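Budget thread for the kitting cell, since three people asked for the numbers after my last posts. Small shop, plumbing repair kits, one arm already on the floor and a second one to be paid for next fiscal year. Long. Mute if you don't buy equipment.

Kits are small bags of mixed fittings. Brackets, sleeves, tees, clips. The catalog runs to 92 part numbers. Most of the volume sits in 18 of them, and those 18 are all I am budgeting for. The rest stay on the hand bench until somebody shows me a reason.

I wrote the first request in March as a single line: robot, one, price. It came back the same afternoon with a question mark on it. Fair. The arm was less than half of what we ended up spending on the first cell.

Second version is split into arm, gripper, fingers, wrist camera, table, guarding, integration hours, spares, training. Each line has an owner and a date the quote expires. Quote expiry is the column I wish I had started with. We lost the Prudetti price on the table because the PO sat in a tray for nine days.

On grippers. I have quotes for two, a two-finger parallel from Nasrallah and a vacuum head from Ovanard. Vacuum is cheaper and faster on boxes. I don't have boxes. A curved strap with flanges gives a cup very little to seal on, and a threaded tee gives it nothing. Two-finger stays.

Stroke matters more than force for us. Heaviest part in the 18 is a chrome tee and any electric gripper in the price range will hold it. Widest part is the half clamp, picked across the arc. If the stroke won't clear that with margin you end up picking by the edge, and then the place step needs a second move.

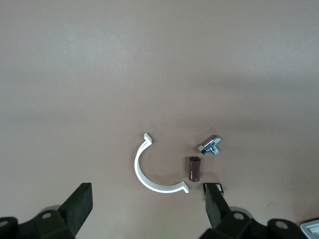 Fingers are consumables. Put them on the operating budget, separate from the gripper. Flat pads wear at the tip first, where they scrape the table going under thin parts. I am planning four sets per arm per year and buying them as blanks. Boswood cuts ours. Lead time is three weeks when they are quiet and six when they aren't, so the reorder point is two sets on the shelf.

Table surface. Skip glossy. Our first top was a bright white laminate and the white brackets vanished on it – the vision vendor's answer was a better camera, at a better-camera price. A matte top in a mid tone cost a fraction of that. Ask for a sample square and put your worst parts on it under your own lights before you sign anything.

Chrome is the other problem and the table doesn't fix it. Reflections move when the wrist moves. Budget a diffuse light per cell. I left it out of the first request and had to go back for $200, which took more meetings than the arm did.

Dark parts are the reverse case. Brown sleeves and black clips have low contrast against black fingers when the camera is on the wrist and the part is close. Lighter pads would help. Boswood will do gray in a different material, wear life unknown. One set on order as a trial, charged to spares.

Somebody asked wrist camera or overhead. Wrist, for loose parts in a small area. You pay for it in cable wear and in the gripper blocking part of the view on approach. Overhead needs a frame, and the frame needs a floor plan, and our floor plan has a column in it. If your parts come in trays at fixed positions, price the overhead.

Acceptance test goes in the PO, in writing, before money moves. Ours is 2,000 picks across the 18 parts, mixed, presented loose, our lighting, our operator. The vendor wanted fixtured parts and their own technician. We settled on ours with theirs watching. Final payment is tied to it.

Define a failed pick in the same document. We count a drop, a double, a wrong part and any stop that needs a person. The integrator's draft counted only drops. That is a large gap when two clips like to nest.

Integration hours. The quote said 80 and I carry 120 in the plan. The overrun on cell one was nearly all part presentation: how the pile gets spread out, how far apart things have to land before a finger fits between them. No arm brochure covers this. A shaker plate would have cost less than the hours did, so cell two has a shaker plate.

Training line: two operators and one backup, each with a full shift on teaching new parts. Don't let this one get cut to pay for something with a part number. When a supplier changes a flange by a few millimeters, you want that fixed on shift by the person standing there.

Payback. I ran it on the 18 parts only, single shift, no credit for scrap and none for overtime avoided. It comes out a little over two years. With the full catalog and two shifts the spreadsheet says eleven months, and I don't believe it. I submitted the first number.

Where it stands: request went in on 12 August 2019 with three quotes for the arm, two for the gripper and one for fingers, because there is only one shop near us that will cut small batches. Contingency is 15 percent – finance usually takes five of it back.

Asked in replies: lease or buy. Lease rates I was offered covered the arm and nothing else on the list. Buying. I will post the spreadsheet layout with prices stripped out once the request clears.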